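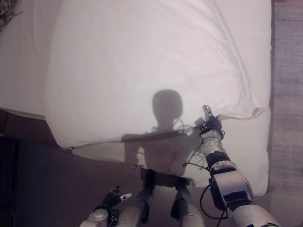 How many times must I show the robot a task before it can try it alone?

For a task with soft things, such as bedding, plan for 40 good demonstrations before the first training, and then add more where the robot is weak. A task with hard objects in fixed places can need fewer.

Teaching a bed-making task by remote control

This page is for new operators at Jakus. It explains how we record a demonstration when the robot moves a pillow to its place on the bed. I wrote it after my first 94 recordings, of which many had to be deleted, so please learn from my mistakes.

Before you start

Put on the headset and hold both controllers with relaxed hands. Let the robot stand in front of the bed at the mark on the floor. Open the Grumine panel and check that both arms answer. Move each wrist a little, open and close each gripper one time, and look at the delay number. If it is above 40 milliseconds, wait or restart the link.

Check the cables too. On the right arm there is a loop of cable near the elbow, and it must hang free. When it catches on something, the arm pulls back and the demonstration is spoiled.

Step 1. Find the corner

Look down with the head until the pillow is large in your view. Choose the corner which is nearest to the gripper you will use. Come from the side, slowly, with the fingers open. A pillow gives no hard edge to aim at, so aim a little further inside than you would with a box.

Step 2. Pinch and lift

Close the fingers until the cloth makes a point between them. Lift the corner a few centimetres and stop for one second. This stop is important for the training, as the model learns from it what a finished grasp looks like. If the cloth slips, open, go back and try again in the same recording. We keep recordings with one correction. With three or more corrections, press Discard.

Keep the other hand low and open while the first hand works. Beginners often let it float up, and then it comes into the camera view over the pillow.

Step 3. Move the pillow

Pull in one smooth line towards the head of the bed. Do not shake. The middle of the pillow is heavy compared with the corner, and it will follow late. If it drags the sheet with it, lower the free hand to the sheet and hold it.

Step 4. Let go

Lower the corner before you open the fingers. Take the hand away backwards, the same way it came. Return both arms to the rest position and press Save.

Light and shadows

The robot can throw its own shadow on white bedding, and the shadow moves with every movement of the arms. Do not stop a recording for this. But if all your recordings have the same shadow, the model may get used to it. At Plitside we change the lamp position after each group of ten, and we also record with the curtains open in the morning.

Naming and notes

Write the task name, the hand used and the corner used, for example "pillow, right, near". Add a short note if you made a correction. Our bedding set has now 967 saved recordings, and without notes it is very slow to find the one you want. The complete Kos archive has 3,444, so use the same words as the others and do not invent new ones.

Common problems

The gripper closes on air. Your depth feeling is wrong; move the head slightly left and right before you close.

The fingers hold the sheet and the pillow together. Open, lift the wrist by a finger's width and close again.

Your arms are tired. Stop after 20 minutes. Tired recordings look jerky and Misaki Furukawa, who checks them on Tuesday, will send them back to you.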